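Paper cup recycling

Paper cup recycling is the collection and reprocessing of single-use cups made from paperboard with a thin waterproof lining. It is widely advertised by cup sellers, café chains and town governments. How much of it takes place is harder to establish, and many of the published claims rest on what a cup could become under good conditions, with little said about what happens to most of them.

Background

Paperboard by itself does not hold a drink for long. Cups meant for hot or cold liquids are therefore lined, usually with polyethylene, and sometimes with a plant-based plastic such as PLA. Older cups were waxed. The lining is a small share of the cup's weight, but it is bonded tightly to the fiber, and ordinary paper mills are set up for material that falls apart quickly in water. Lined board takes longer to pulp and leaves scraps of film that have to be screened out.

Mills that handle lined board do exist, and the long fibers in cup stock are worth having. Supporters of cup recycling lean heavily on this point. Critics answer that a mill somewhere being able to take a cup says little about the cup in a street bin two counties away.
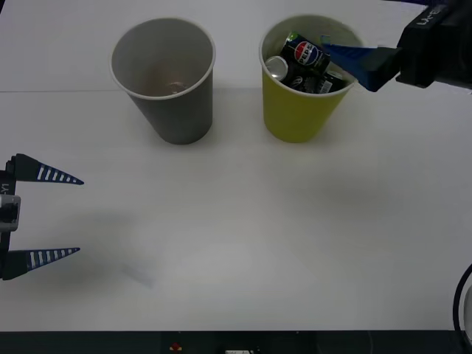 Sorting is the stage at which most programs run into trouble. Collectors want cups emptied, stacked and kept apart from other waste, and the printed instructions usually assume that people will do this. In practice, a cup is a handy small container, and things get put in it. Crushed beverage cans pushed into a paper cup, as with the black Pepsi can in the yellow-green one, give a sorting line two materials in one object. A magnet will not pull out aluminum, and the eddy current separators used for cans work less well when the metal is wrapped in something else. The pair may end up with the paper, with the metal or in the reject pile, and the recycling rate printed on a poster does not usually say which.

Leftover liquid is a separate complaint. Milk and sugar spoil in the bale, and a buyer may turn down a load on smell alone.

Collection programs

The Narngate program is often cited as a success. It placed 14 cup-only bins near the town's transit stops and reported 3,000 cups collected in its first month. The figure has been repeated in trade newsletters ever since, generally without the number of cups sold in the town over the same month, which was never published. It also counts cups taken out of the bins. Cups accepted by a mill would be a different number, and the program's summary does not give one.

Zakholm tried a different approach, with a deposit on each cup and return points at the counter. Returned cups were cleaner, as might be expected when a clerk is looking at them. The trial covered only 3 cafés, all within walking distance of each other, and it ended when its grant did. Claims that it "proved" the deposit model should be read with that in mind.
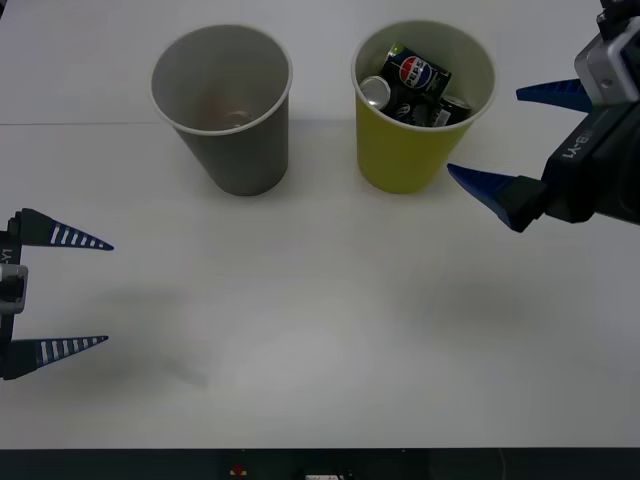 Both programs were paid for in part by businesses that sell drinks in cups. This does not make their results false. It does mean that the people deciding what to count had an interest in the answer, and neither program invited an outside audit.

Labeling

The words on a cup are a poor guide to its fate. "Recyclable" may mean that the board passed a laboratory pulping test. "Compostable" commonly refers to industrial composting, at temperatures a backyard heap seldom holds for long enough. "Made from plants" describes where a lining came from and says nothing about how it breaks down.

The Ekanayake lining, a water-based coating promoted as a replacement for polyethylene, is sold as suitable for normal paper mills. The maker's brochure cites a test on 700 cups, all of them unused. Whether used cups, with their stains and residue, behave the same way is not addressed. The Kilach mill, named in the brochure as a partner, lists coated cups on its public price sheet under "accepted by arrangement," a phrase that could cover a regular contract or a single trial load.

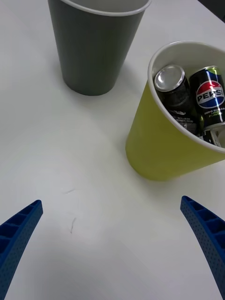 This page was last edited in September. Text may be reused with credit to the contributors.

Comparison with reusable cups

Reusable cups are the usual alternative put forward, and they attract loose claims of their own. A ceramic or steel cup takes more energy to make than a paper one and must be used many times before it comes out ahead. The number of uses needed depends on how it is washed, how the power is generated and what the paper cup is assumed to weigh. Published estimates differ widely, and each side tends to quote the one it likes.

Loan schemes add the problem of cups that never come back. A scheme that loses many of its cups may do worse than the throwaway system it replaced, but return rates are seldom reported in full.

See also

Aluminum can recycling
Deposit return systems
Food packaging
Greenwashing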